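Grostcombe Cell Planner, one year license: review

Posted Sun 29 March by Lukian Vasylenko

We bought the Grostcombe planner in January to help us decide whether a two-arm bench was worth the money. I do the equipment budget for a small shop that builds and tests circuit boards, and most of our handling is still done by hand: part trays onto the bench, boards into the test box, boards out again. Dalal Qaisi runs the floor and has wanted arms for that job for a long time. I wanted a number I could defend before anyone called a dealer.

The license cost us $2,778 for the year. That covers 2 seats and the part library. Training is extra and we skipped it.

What you get

The program does two jobs. One side is a layout and simulation tool, where you place arms, stands, benches and fixtures in a room and run the moves. The other side is a cost sheet tied to the layout. Put a second arm in the room and a second arm shows up in the sheet, along with its mount, its gripper and a line for spare fingers. Take it out and the lines go away. I have kept budgets in spreadsheets for years and the link between the two is what I paid for. It works as advertised.

Setup

Installing it took a morning. The license server did not like our firewall and Sreekumar Suvarna had to open a port for it. The manual mentions this on a page near the back. It should be on the first page.

Drawing the room was easy. You can type in wall lengths or trace a floor plan. Fixtures were slower. The library has plenty of arms and stands but not many trays, so ours had to be brought in from our own drawings, and two of them came in at the wrong scale. Check the units before you import anything.

The cost sheet

Every line has a low, expected and high price, a lead time and a note field. The prices that come loaded are list prices, and in our case they were too low on stands and cabling and too high on grippers. We replaced nearly all of them with quotes. Ultbridge quoted the arms and mounts, and Bumon quoted the frame as a welded piece delivered to our dock.

Installation labor is a single line with one rate. We have an electrician at one rate and an integrator at another, so I had to fake it by adding a dummy part called "electrician day." It prints on the report under hardware, which confused our accountant, Rajeshwari Bhat, when she first read it.

The sheet has no place for floor work, either. Both our arms would hang off one frame, and the frame has to be anchored. I added that by hand too.

The simulation

I expected this to be the weak half and it was the more useful one. We set up a bench with both arms and had Dalal's people suggest where the trays should go. Our first layout had the arms too close together to work at the same time, and the second arm would have spent most of the day waiting. Moving the mounts farther apart fixed that on screen and added a longer beam to the cost sheet, a small price next to an idle arm.

Reach is handled well. Cycle times I trust less. The program assumes a clean pick every time unless you tell it otherwise, and the setting for missed picks is buried under "advanced." With that left alone, the payback figure looks much better than it should. We set a miss rate and a recovery time and the payback moved out by several months — still acceptable, but a different conversation with the owner. 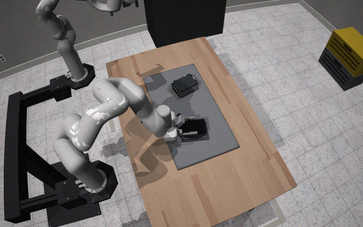 Can a shop get by with the cheaper Basic license? For a single arm and a short parts list, the Basic license is enough, but it leaves out the linked cost sheet, so you would be typing prices into your own spreadsheet.

Support

I wrote to support four times. Three answers came the next working day and were useful. The fourth, about the labor rates, was a link to a feature request page. Usha Lobo, who has our second seat, found a better workaround on the user forum.

What I don't like

Reports export to PDF only. The sheet will hold 40 custom parts, and after that you pay for a bigger library. We are not there yet, but a shop with more fixtures would be quickly. Undo does not cover price changes — if you type over a quote, it is gone.

I also looked at Srisuk, which costs less and has a nicer report. It had no way to tie the layout to the budget when I tried it, and I sent it back.

Would I renew

For this year, the license paid for itself when we moved those mounts before ordering the frame. Next year we will have the bench and less reason to plan one. I will probably drop to a single seat and ask again when the second line comes up.

Four out of five.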